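Open day at Getley

2021-01-17

So I finally made it to the robotics open day over at Getley! It's 60 miles each way and I nearly talked myself out of it (rain, early alarm, you know me), but Fongchan Kaewmanee from my old job works there now and had put my name on the list, so off I went.

They had 14 stations set up in one long hall. The big welding arm from Trirkden had the crowd, but I spent most of my time in the corner with the simulation folks. They build everyday stuff on the computer, shoes and cups and whatnot, and then let a simulated gripper have a go at it. Fongchan let me drive for a bit and wow, I am terrible at it! I kept coming in way too far to one side. A kid who went after me did much better and was very polite about it.

I asked a lot of dumb questions, mostly about why floppy things are harder than boxes, and got a really patient answer with a lot of hand waving. Something about never knowing quite where to grab. Makes sense if you've ever tried picking up a wet sock with tongs.

Coffee was free, sandwiches weren't. The next one is in October and I've already told my sister she's coming with me. She wants to see the welding arm, of course.

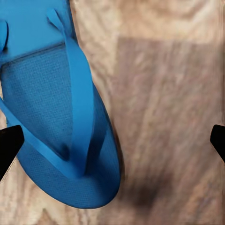
Blue flip-flop on the simulator, gripper wide open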